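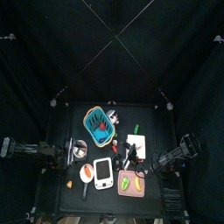 The Flevov Account

My aunt left me a shop, a coat and a debt, and of the three I have only ever got any wear out of the coat.

The shop was called Flevov. It stood at the top of a hill in a town where everyone who had money lived at the bottom, and it sold toys, in the sense that toys were in it and there was a till. My aunt had not believed in advertising. She had not much believed in opening, either. The sign on the door gave the hours as "most mornings", and the neighbours told me this had been a boast.

The debt was to a firm called Ikico, who had supplied her with tea sets. I found the letters in the drawer under the till, in order, the early ones friendly and the later ones typed. She owed them 400 pounds. I wrote back explaining that she was dead. They replied that they were very sorry to hear it and that the sum was now mine.

I am not a shopkeeper. I had been, until that autumn, a man who checked the spelling on packets of seed. But I had read that people were starting again all over the place, so I swept the floor, wound the clock in the window and opened the door at nine. By noon I had sold a kite to a woman who wanted to know if it would work indoors. I said I saw no reason why it shouldn't. I saw several.

In the second week a man came in and asked for my aunt. He was about seventy, very clean, with his hat held in front of him like a plate. I told him. He nodded for quite a long time.

"I come for the cow," he said.

I had three sorts of cow. I showed him all of them. He turned each one over, looked at its feet, and put it down again with great courtesy.

"She was keeping it back for me," he said.

I asked how long she had been keeping it back.

"Since my wife died," he said. "I come in, she goes to look for it, she can't find it, we have some tea."

I thought about the drawer, and the letters, and 400 pounds' worth of tea sets from Ikico, of which I had not found a single one on the shelves. I had found two cups in the back room, large ones, both with brown rings inside that no soap would shift. It had not crossed my mind to wonder why there were two.

"What does it look like, this cow?" I said.

He considered the matter. I don't think he had ever been asked.

"Smallish," he said.

I said I would go and look for it. I went through to the back and stood among the boxes for what seemed a decent length of time, moving one now and then so that it would scrape. Then I put the kettle on. I shouted through that I couldn't find it, that it was bound to be here somewhere, and did he take sugar.

He took four. He stayed until ten to one and told me everything that was wrong with the way I had done the window.

I wrote to Ikico that evening and offered them the debt in small amounts. They agreed, and enclosed a catalogue. There was a cow on the ninth page, quite a nice one, smallish, and I looked at it for some time before I put the catalogue in the drawer and shut it.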